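Section 3. Fitting the Lerix adhesive surface film

Applies to: Lerix film, all stone patterns, 18 in roll width
Revised: 2023-08-01
Prepared for Hiketti by Glória Rocha. Checked by Aurora Mendes.

3.1 Before you start

Read section 2 (Tools and room conditions) first. The film must lie flat in the room overnight before it is cut.

CAUTION: Do not fit the film to oiled or waxed wood. The adhesive will lift.

1. Remove all fittings that can be unscrewed from the tabletop. Brackets that must stay in place are cut around in step 8.
2. Fill dents and chips with fine filler. Sand level and vacuum the dust.
3. Wash the surface with dish soap, rinse, and let it dry.
4. Check the pattern direction. On veined patterns the arrow on the backing paper must point the same way on every strip.

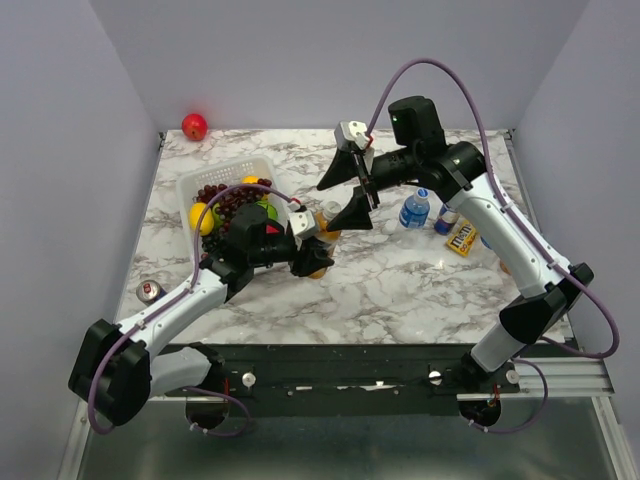

White marble pattern with gray and brown veining.

3.2 Laying the film

5. Cut each strip 2 in longer than the tabletop.
6. Peel back a hand's width of backing paper and set the edge square to the back of the table. Press down from the center outward.
7. Pull the backing away slowly with one hand and follow with the felt squeegee in the other. If a crease forms, lift the film back to the last smooth point and lay it again. Do not stretch it.
8. At brackets and rails, make relief cuts toward the fitting, press the film into the corner, and trim with a new blade.
9. Prick any remaining bubble with a pin and press the air out.

NOTE: Seams on the Marinho pattern are butted. All other patterns overlap — see the seam table in section 4.

3.3 First use

10. Leave the surface unloaded overnight. Light items such as drink bottles may be placed on it the next day.
11. Use a trivet under cookware at all times. The film is not heat resistant.
12. Wipe up drink spills with a damp cloth. Sugar left to dry will dull the finish.

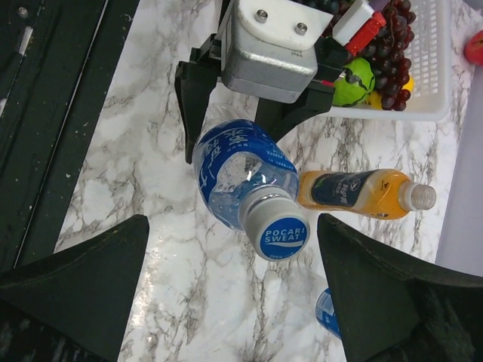 3.4 Edges and corners

13. Warm the overhang with a hair dryer on its low setting and fold it under the edge.
14. Hold each corner down until it has cooled, then trim the underside.

CAUTION: Keep the dryer moving. Heat held in one spot will shrink the film and open the seam.

15. Save the offcuts. Patches must come from the same roll — shade varies between batches. The Drirunville parts desk can match a roll by the number printed on its core.

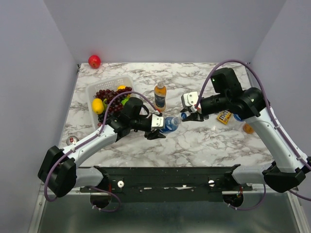 346 words | 2 min read

3.5 Routine care

Clean with a soft cloth and mild soap. Do not use scouring powder, acetone, or steam. Inspect the seams every November, before the heating season dries the room, and press down any raised edge with the squeegee. If an edge will not stay down, replace the strip as described in section 5.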